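Robot Club: Teaching a Gripper to Tidy Up

At Jillden School, the robot club meets after lessons to work on its gripper, which is called Prolley.

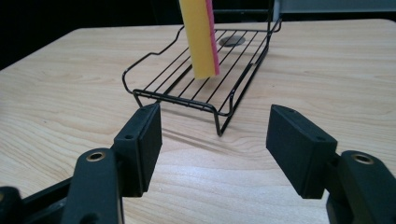 How does a robot learn to pick things up?
It copies people. Someone does the job by hand many times, and a computer studies the recordings until it can work out the moves for itself.

The club's first job is a sponge in a dish rack. A sponge is soft, so it squashes when you squeeze it. The two fingers have to close enough to hold it, then stop.

Gleice Prado runs the club. Pupils take turns, and each try is saved as one recording. By 19th September they had 69. They want 554 before the Fiseck Cup in October.

Bad tries are saved too, but they go in a separate folder.

Words to know
Gripper: the part of a robot that holds things.
Recording: a saved copy of one try.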